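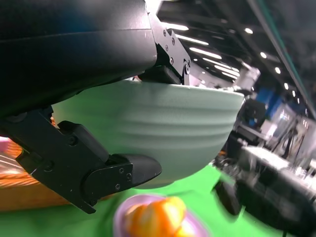 **Slide 1 – Title**

Property damage by police: who pays when the owner did nothing wrong. Give name, then straight to slide 2. Questions at the end.

**Slide 2 – The Miltov facts**

- Officers followed a suspect into a rented workshop on Buenaventura Road. The owner, Teodoro Cabanatuan, was not there and had no link to the suspect.
- Entry was lawful. No one at the hearing disputed that.
- Damage: roller door, two internal walls, most of the stock. Tear gas residue accounted for the stock.
- Insurer (Graltix) declined under the public authority exclusion. Read the clause aloud, slowly.

**Slide 3 – Two routes to money**

Fault route: the owner must show the force used was unreasonable. Judged on what officers knew at the time. Hard to win, and the costs are high.

No-fault route: the owner says the public got the benefit, so the public should carry the loss. Depends on whether there is a statute or a scheme. In Miltov there was a scheme, capped, with a claim window of 70 days.

Pause – people mix these two up. Ask for a show of hands on which one they would plead first.

**Slide 4 – What went wrong with the claim**

He wrote to the police on day 11 and treated the letter as a claim. It was a complaint. The form went in on day 100. Refused as out of time.

Review panel upheld the refusal. Its reasons take up 3 paragraphs; only the second matters. Quote it from the handout, not from memory.

**Slide 5 – Mustden comparison**

Same type of entry, smaller loss. The claim form was sent with the first letter and the repair quotes followed later. Paid in part. Do not overstate this one – it was settled, so there is no ruling to cite.

**Slide 6 – Practice points**

- Check the policy exclusion on the first call.
- File the form before the evidence is complete.
- Photograph the damage before any boarding-up.
- Keep complaint and claim in separate letters.

If short of time, drop slide 5 and go to questions. Handout has the form and the panel's reasons.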